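Suturing practice, up close: a small gallery

Nov 11, 2022

Hello again, and welcome to the gallery page! I've been promising a post on stitching for ages, and a few of you (you know who you are) have been very patient about it. If you came over from the Ustville skills group, grab a coffee and make yourself at home. Everyone else, please don't mind the close-up subject matter — I did warn the squeamish among you in September.

My own way into all this was a short course at Fosotham, where I spent 3 evenings learning to tie a knot I would've sworn I already knew how to tie. I loved it. I went home and practised on the arm of the couch until my family had quite enough of thread ends on the rug. I'm still fussy about tails (mine always end up too long), and I've got a whole drawer of odd bits of suture that I can't bring myself to throw out.
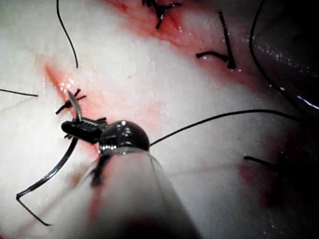
Curved needle in the jaws, black thread trailing off over the tissue, and a little tied knot at the lower end of the incision line.

I keep coming back to the needle in this one. Look at the tip catching the light above the end of the jaws! I also like the fine ridges along the top of the jaws, and that long sweep of thread with the sharp bend in it. Black on pale tissue is so much easier on the eyes, and you can pick out the short trimmed ends on the knot, splayed every which way. My knots look like that too, so I took some comfort in it.

A couple of you asked which thread colour I favour for practice. Black, every time, though the Praltau kit I started with came with a purple one that was fine once I'd turned the good lamp on. I went through 9 packets of the stuff before my spacing evened out, and I've stopped apologising for how much I buy.

Next up on the page will be knots, knots and more knots, with some notes on hand ties for the lefties (I haven't forgotten you). If there's a stitch you'd like to see, leave a comment and I'll add it to the list. Comments are open until the page gets archived with the rest of the 2022 galleries.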